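Third month with the gears, and finally I have a result I can write down.

Our question in the Vondari project is simple. If a policy learns to grasp small metal parts from human demonstrations, does it help to give it many demonstrations, or fewer ones with more different starting positions? I trained two policies. The first one got 501 demonstrations from 11 starting positions. The second one got much less data, but every demonstration started from a new place.

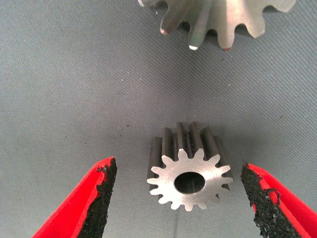 On the test I gave each policy 50 attempts. The second policy failed 17 times, and the first one failed more often than that, mostly when the wrist came in from an angle it did not know. I expected a small difference and I got a big one.

I must be careful here. Both policies were tested only on spur gears and only on gray cloth. Bittencourt, our older method, was also good on cloth and then very bad on a shiny table.

Next I want to repeat the test with the pads changed, and with the light coming from one side. The Stovex parts I leave for November.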